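Checklists / Perception and Control

4 min read

Pre-release check, grasp perception build, Obura branch

Checked by Tatu Mosoti. Comments from Boris Vrabec and Hamisi Mwaipopo are marked with initials. An item is open until the comment says closed.

1. Camera intrinsics loaded from the config file, not from the cache.
Pass. The startup log prints the source path. BV: please keep that line in the release build too.

2. Clock offset between camera and finger encoder under the limit.
Pass on the second run. The first run used an old sync node. The launch file now points to the new one.

3. Recorded episodes replay without dropped frames.
300 episodes replayed, 44 rejected. Most rejects are truncated files from the Istville upload and never reach the perception stage. HM: rejects need a reason code in the report. Open.

4. Finger mask covers the whole gripper at every opening width.
Pass with a comment. The mask was drawn for plain black fingers, and the blue pads leaked through at wide openings. Padding on the inner edge was increased and the leak is gone in replay.

5. Segmentation of transparent objects.
Fail. Clear food boxes are the weak spot. The model follows the rim when the background is plain, but over a printed cloth it picks up the pattern lines as box edges. Episode 143 is the reference case. Diamonds with gold borders and a pomegranate half show straight through the wall of the box, and the box itself is little more than a few pale lines.

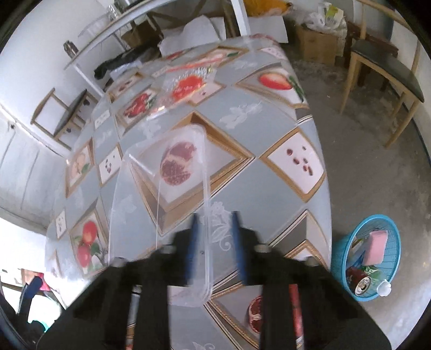 6. Depth fallback when the object mask is low confidence.
Partial. The fallback triggers, but it returns the table plane in place of the object. The planner then treats the box as already placed and opens the fingers early. HM: hold the last good pose and raise a warning. Open, assigned to Boris.

7. Tilt estimate for held boxes.
Not tested. Depends on item 5.

8. Planner respects table edge and keep-out zones.
Pass. Zones were redrawn after the Allard map update. Chairs are in the static layer.

9. Force limit on close command.
Pass. Limit is read once at startup. Changing it during a run has no effect, and the manual should say so.

10. Labeling tool saves partial work.
Pass. Version 61 fixes the lost polygon bug. Anyone still on the older build should update before touching the transparent set.

11. Rollback tested.
Pass. Zomum server went back to the previous build and came up clean.

Result: hold. Items 3, 5, 6 and 7 to be rechecked before the November branch cut.

Questions on this checklist: contact the perception desk
Back to top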